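Corey Ellery had the kettle going before I'd even found a place to put my coat, and we ended up talking in the kitchen, where most people who visit seem to end up. The apartment is 60 square meters, and Ellery will happily tell you that the sink got more thought than the rest of it put together.

"I grew up with one small basin and three brothers," Ellery told me, laughing. "So when we redid this place in February I said, I don't care what else goes, I want two. My sister thought I'd lost my mind!" 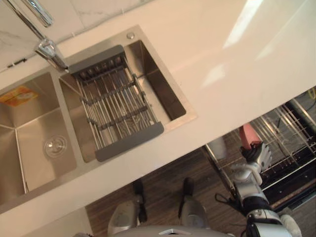 The double sink, with the drying rack pulled out across the right-hand basin.

The rack was a late arrival. Ellery had tried a big countertop one from Tradholm first and gave it away within a month ("it was like having a second refrigerator, just sitting there"). The one that stretches over the basin cost 130 kronor at a closing sale, and it has stayed.

"You slide it out, you put your cups on it, the water goes where water should go," Ellery said. "I do the plates at night, with the radio on, and I hardly use the dishwasher. People keep asking me why."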